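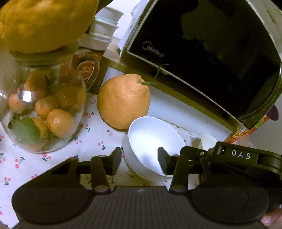

By Meenakshi Tiwari and Ľubomír Říha, Skivon Manipulation Group
Updated July 1, 2026

Frequently Asked Questions: The Skivon Household Grasping Study

What is the study about?
The study asks whether a robot arm can learn to pick up and place everyday kitchen items from demonstrations given by people using a hand-held gripper. No robot is present while the demonstrations are recorded. The arm is trained afterward, in our laboratory.

Why are demonstrations recorded in ordinary homes?
Earlier policies trained only at a laboratory bench performed poorly on patterned tablecloths, clear glass and glossy appliance fronts. Homes supply these surfaces without any staging. Participants are asked to leave the table as it is — jars, packaging and all.

Which objects are used?
Each household uses its own bowls, cups and fruit. Citrus fruit is of particular interest to the group. It varies widely in size, its skin may be smooth or bumpy, and a stem or leaf can change where the fingertips should close.

How much data has been collected?
The current release, named Joshi, contains 1632 demonstrations from 32 households. A demonstration is kept whether or not the grasp succeeded, and failed attempts are labeled as such.

How is the policy tested?
Each trained policy is given 100 trials in a kitchen that does not appear in the training data. A trial counts as a success only if the object is lifted, moved and set down upright or at rest. Dropped objects count as failures, even when the arm recovers them.

What has been found so far?
The Joshi policy succeeded in 70 of its 100 trials. Most failures involved rims: the arm closed one fingertip inside a bowl and the other too far from the outer wall. Fruit inside glass jars also remains difficult, and results for that task are reported separately.

Are people identifiable in the recordings?
Hands may appear near the gripper. Faces and voices are removed before release, and participants may withdraw their recordings at any time before publication.

Who may request the data?
Requests from universities and nonprofit laboratories are reviewed by Benedetta Testa. Commercial requests are handled by Dinesh Gautam — please allow additional time for these. The next review period opens in September.

Related items
Joshi Release Notes
Labeling Failed Grasps: A Short Guide
Truller Bench Tests and Home Kitchens Compared
Participant Consent Form and Instructions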